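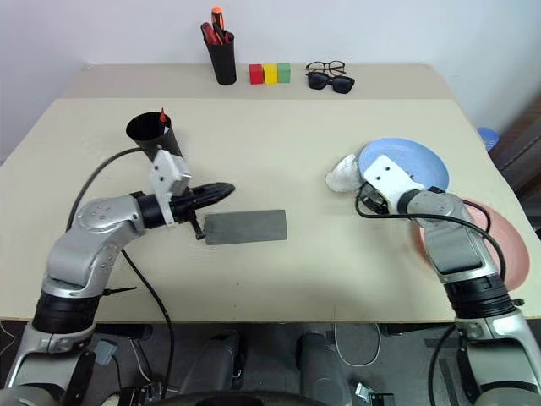
*Pen holder on the back shelf, with the screwdrivers in it.*

**prerano_pete**
Loving this thread on small-space storage! My vote goes to the plain upright pot. I spent years with a toolbox under the stairs, and every loose hinge meant ten minutes on my knees. Now the screwdrivers stand in a pot by the kettle and I've fixed more this October than in all of last year (the bathroom door finally shuts!!).

**Oi-ling Chou**
> plain upright pot

Sorry, no. Tips up and you'll stab yourself, tips down and you can't tell a Pozidriv from a Phillips. Magnetic strip, every time. Mine's 298 mm and holds the lot.

**prerano_pete**
Tape on the handles! Blue for Pozi, white for Phillips. Takes five minutes.

**Saturnino**
Strips are great until you rent. My landlord in Presgate charged me for 11 screw holes, so I'm with Pete. Put a bit of gravel in the bottom and it won't tip.

**Oi-ling Chou**
Gravel is clever, I'll give you that. Still wouldn't have it near a toddler.

**rawat_shed**
Canvas roll, hung on a hook. No holes, no stabbing, and you can take it round to your mum's. I sewed mine from an old deckchair and I'm still chuffed with it.

**prerano_pete**
Ooh, got a pattern for that? What did you use for the ties?

**rawat_shed**
Bootlaces! I'll draw the pattern up tonight and post it.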